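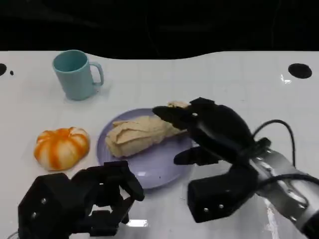 Tirside hands at a table-laying task. The right hand is at the bread; the left is open.

Tirside Multi-Fingered Hand – Product Information and Safety Notice

Home > Products > Hands and Grippers > Tirside

Notice to owners: grip release fault, right hand units

Hamerex has identified a fault in the Tirside hand which can cause the fingers to stay closed after the operator has given the command to open. The fault has been found in right hand units running control software 3. Left hand units use a different release setting and are not affected. Owners are asked to read this page in full before using the product again.

Product summary

The Tirside is a multi-fingered robotic hand for research and light handling work. It is sold singly or as a matched pair and is supplied with a wrist mount, a data and power cable, a set of spare screws and a printed manual. It is intended for soft and light items such as bread, fruit, cups and plates. It is not intended for use on people, for lifting glass above shoulder height, or for handling food that will afterwards be eaten.

Part number (pair): 1515
Finish: matte black
Mounting: Hamerex wrist mount, or Fadell arm with adaptor
Greatest finger bend: 90 degrees
Use: indoors only

What went wrong

The fault was first reported by Bok-nam Seol of the Baek laboratory, whose team uses a pair of Tirside hands for table-laying trials. During one trial the right hand took hold of a bread roll at the edge of a plate and did not let go when told to. The arm then went on to its next position and carried both the roll and the plate with it. The plate fell and broke. The operator pressed the stop button and no person was hurt.

A second owner later reported a similar event with a cloth. In that case the arm was already still, and the cloth was cut free by hand. We do not advise this, as the fingers may move without warning while power is on.

Cause

Each finger reports its position to the controller. When the fingers close one on top of another around a thin or tapered item, two of them may report the same position. The control software reads this as an error and holds the grip until the error is cleared. Holding the grip was a deliberate choice made during design, so that an item would not be dropped if a sensor failed. The software should, however, have stopped the arm at the same moment, and it did not do so.

The fault was repeated at our own workshop under the direction of Josué Trindade, head of product safety. In 20 trials with tapered items the hand failed to release three times. No failure was seen with round items or with items of even thickness, although owners should not take this as proof that such items are safe to use before the correction has been made.

What owners should do now

1. Stop using right hand units for any task in which the arm moves after a grip.
2. Check the software version, shown on the controller when it is first switched on.
3. If the version is 3, install the corrected software, which may be obtained from the Hamerex service desk without charge.
4. Carry out the release check given below before returning the hand to work.

Owners who use the Tirside with a Fadell arm must also update the adaptor settings. The corrected software sends a stop signal to the arm whenever the grip is held in error, and the older adaptor settings ignore this signal.

Release check

Set the arm to its slowest speed. Keep all persons out of reach of the arm and have one person at the stop button throughout. Place a soft tapered item on a plastic plate, close the hand on the thin end and give the command to open. Repeat this 20 times. If the hand fails to open at any attempt, switch off the power at the wall and contact the service desk.

The cable should be looked at during the same check. It must have enough slack to follow the wrist through its full turn, and it must not pass between the fingers. A cable that is pulled tight can produce a position error of its own, which the new software will treat in the same way as the fault described above.

Freeing a held item

Press the stop button, switch off the power at the wall and wait until the light on the controller has gone out. The fingers can then be opened by hand, beginning with the thumb. Some stiffness is normal. Do not use a screwdriver or other tool to force the fingers apart – the joints will be damaged and the repair is not covered by the warranty.

Supply of new units

Sales of right hand units and matched pairs were halted on February 24, 2024. They will begin again in April, with the corrected software already installed. Left hand units remain on sale. Customers with an open order may wait for the new stock or ask for their money back in full.

Units returned for inspection should be packed with the wrist mount attached and the cable removed. Please write the serial number on the outside of the box. Hamerex will pay for carriage both ways.

Related items: wrist mount, Fadell arm adaptor, spare finger screws, replacement cable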